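Emside House Residents' Association
Minutes of the January meeting, held in the downstairs common room

Present: Vasanthi Bhattacharjee (chair), Hendrik Hermans, Koen Vermeulen, Azlan Tarigan, and Kristof Van Rooij (taking the minutes, with apologies in advance for their length)

The meeting opened at 7:04 p.m., once the kettle had been found and everybody had a chair that didn't wobble. Vasanthi wished us all a happy new year and thanked Hendrik for the almond cake, which was very good and did not last past item two.

1. Minutes of the last meeting

Approved with one correction. The bicycle that was standing in the stairwell belonged to a guest of Koen's and not to Koen, and he would like that on record. It has gone home now.

2. Soap and refills in the shared kitchen and washrooms

This took up most of the evening, and I think it was worth it. We went over to refills last fall, buying the big containers from Kalniņš, and on the whole people are very happy with them. The trouble is the bottles we pour into. Over the months we have gathered up quite a family of them from cupboards and windowsills (some left by people who moved out years ago!), and they come in every shape, with pumps that fit one neck and refuse the next. Azlan pointed out that a bottle without a pump tends to get put back in the cupboard and forgotten, and then somebody buys another one.

We had a good look at the ones that have turned up so far.

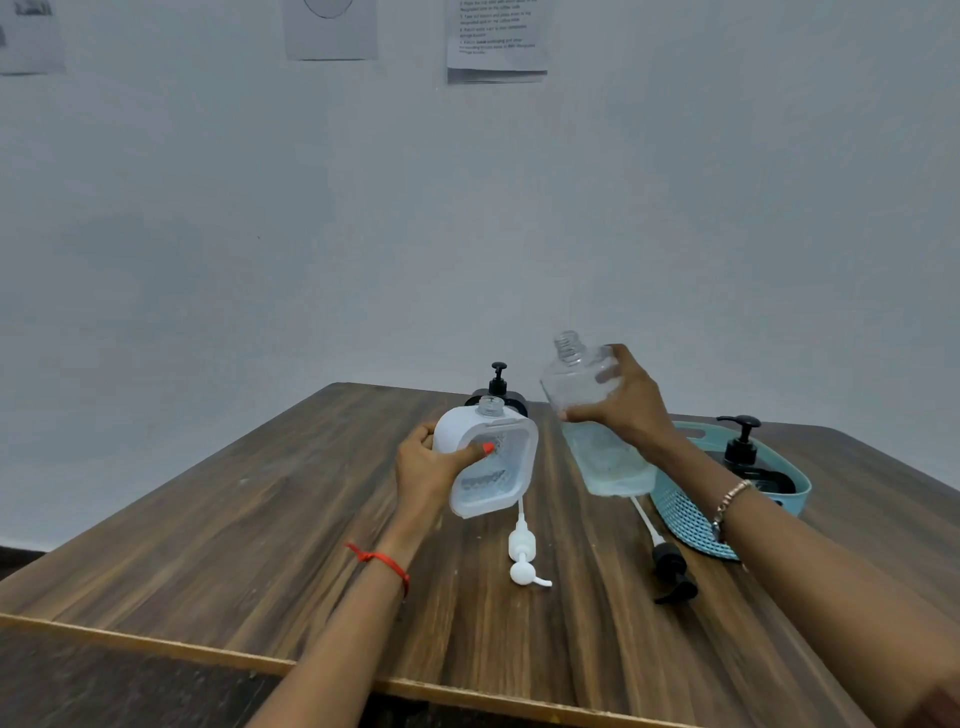
Item 2: two of the bottles without pumps, the white squarish dispenser and the clear one.

Hendrik felt strongly that anything with old residue in it should be rinsed with hot water and left upside down overnight before a drop of new soap goes in. He told us about a bottle at his sister's place that was topped up for years on end and finally grew something, and I will spare you the rest. Koen asked if cold water wouldn't do just as well, given the price of hot. After some friendly back and forth we settled on hot water for the rinse and cold for wiping down the outside.

Agreed: no topping up of a bottle until it has been emptied and rinsed. Azlan will write this on a card for each sink, in large letters.

Vasanthi then asked which sort of dispenser we would like to see by the sinks. Koen likes the clear plastic kind, light and easy to squeeze into a corner. Azlan and Hendrik prefer something square and a bit heavier looking that won't roll off the drainboard. I said I mostly want to see how much is left without opening anything, and there was a lot of nodding at that, so a see-through front it is, wherever we can manage it.
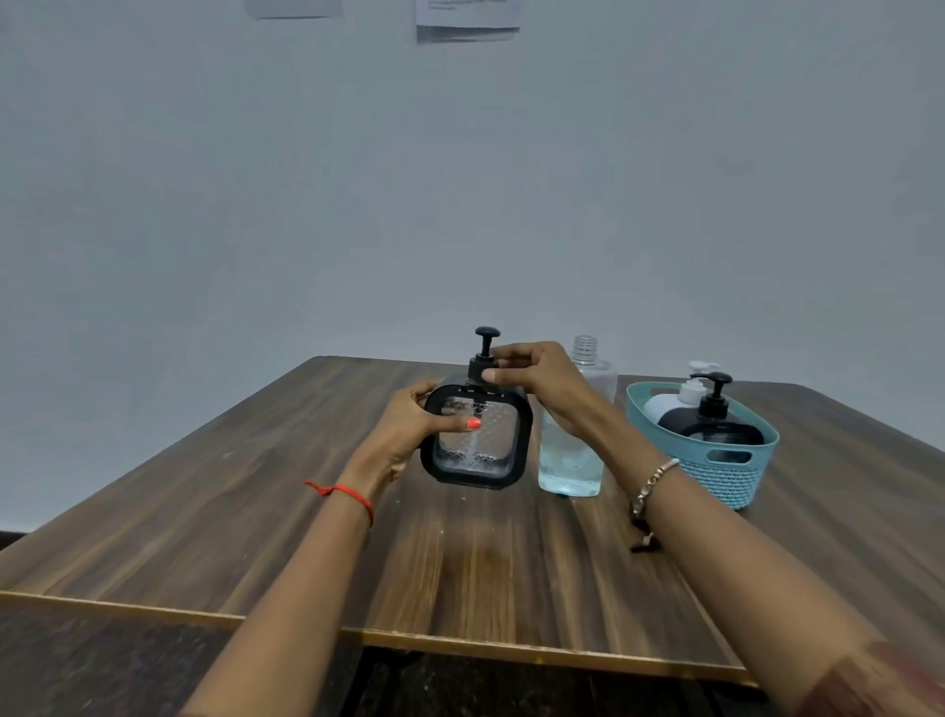
Item 2: the black square pump dispenser with the transparent front, preferred for the kitchen.

Hendrik asked for a special word about pump heads, and here it is. Please screw them on by the collar at the neck, gently, and stop when they are snug. Forcing the button around does them no good at all. Spare pumps can be bought from Latevov in bags of 26, and we talked for a while about whether we could ever use that many. Vasanthi thinks the people over at Rirnden, who have the same sinks as we do, might like to share a bag with us.

Agreed: Vasanthi to write to Rirnden about sharing. Koen to measure the necks of all the bottles before anything is ordered. Spending on pumps and dispensers is not to go over $45 without coming back to this meeting.

3. Lost property

One gray scarf, a lunch box with no lid, and a single child's mitten are on the shelf by the mailboxes. They will stay there until the end of the month and then go to the thrift store. If the mitten is yours, do come and get it, we have all grown quite fond of it.

4. Heating in the hallway

Azlan reported that the radiator on the second floor has been bled and is quieter, though it still knocks a little in the early morning. He will keep an ear on it.

5. Any other business

Koen asked for the key to the storage closet to be hung back on its hook after use. It was gone for two days and came back in a coat pocket.

Hendrik offered to bring cake again next time. Accepted by all.

The meeting closed at 8:42 p.m. Vasanthi will send around the date of the next one when she has spoken to everybody about their evenings.

Minutes taken by K. Van Rooij. Corrections to me, please, or slip a note under my door.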